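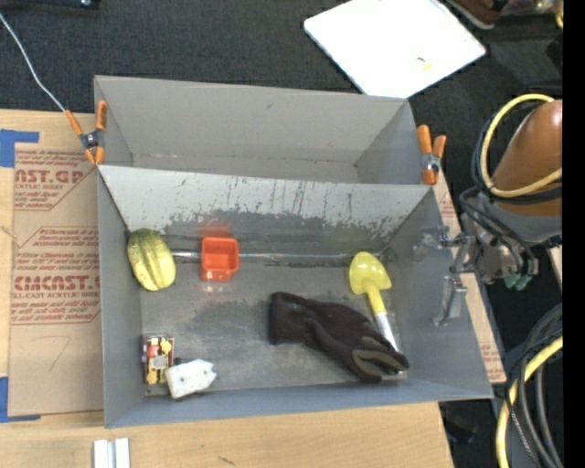
3.2. Selección de la muestra y fuentes

El análisis se apoya en los expedientes de intermediación de vivienda usada cerrados en el municipio de Brurside por agencias con oficina abierta al público. Se partió de 1.383 expedientes de compraventa cedidos por dos redes de agencias, Farberg y Weltell, de los que se excluyeron las transmisiones entre familiares, las adjudicaciones judiciales y las operaciones en las que el inmueble se vendió junto con un local o una plaza de garaje no vinculada. Tras esta depuración quedaron 525 expedientes con información completa sobre precio de salida, precio de cierre y fecha del encargo.

La unidad de observación es el encargo de venta y no la vivienda. Un mismo inmueble puede figurar dos veces si el propietario retiró el encargo a una agencia y lo confió a otra dentro del periodo estudiado. Mollel (véase la sección 2) trató estos casos como una sola operación prolongada; en el presente trabajo se mantienen separados, dado que el cambio de agente es precisamente una de las variables de interés.

Los datos de Farberg se recibieron en forma de registros anonimizados por oficina. Los de Weltell procedían de fichas en papel transcritas por la propia red, lo que obligó a revisar manualmente la codificación de la superficie, consignada unas veces como útil y otras como construida. Cuando la ficha no permitía distinguir entre ambas, el expediente se conservó para el análisis de plazos y se eliminó del análisis de precios. La extracción definitiva se cerró el 23 de febrero de 2021.

3.3. Variables

La variable dependiente principal es el tiempo en mercado, medido en días naturales desde la firma del encargo hasta la firma del contrato de arras. Se optó por las arras frente a la escritura pública porque el intervalo entre ambos actos depende en gran medida de la tramitación hipotecaria del comprador, ajena a la actuación del agente. Como variable secundaria se emplea el descuento, definido como la diferencia entre precio de salida y precio de cierre dividida por el primero.

La especialización del agente se recoge mediante la proporción de sus operaciones en las que representó únicamente a la parte vendedora. Se incluyen además la antigüedad en la oficina, la exclusividad del encargo y la pertenencia a la bolsa compartida Ticona, a través de la cual las agencias locales ponen en común sus inmuebles. La adhesión a esta bolsa es voluntaria, por lo que cabe esperar cierto sesgo de autoselección que se aborda en la sección 4.

Conforme al esquema propuesto por Were, la relación entre especialización y tiempo en mercado se supone mediada por la fijación del precio de salida.

3.4. Entrevistas complementarias

Para interpretar los resultados cuantitativos se realizaron 15 entrevistas semiestructuradas a agentes en activo de ambas redes. El guion abordaba la captación del encargo, la negociación del precio inicial con el propietario y el acompañamiento a compradores procedentes de otros municipios. Las entrevistas se llevaron a cabo en julio, se grabaron con consentimiento y se transcribieron íntegramente.

De los expedientes depurados, 239 correspondían a encargos en exclusiva. Varios entrevistados advirtieron de que la exclusividad formal no siempre se respeta en la práctica, de modo que la variable debe leerse como una condición contractual.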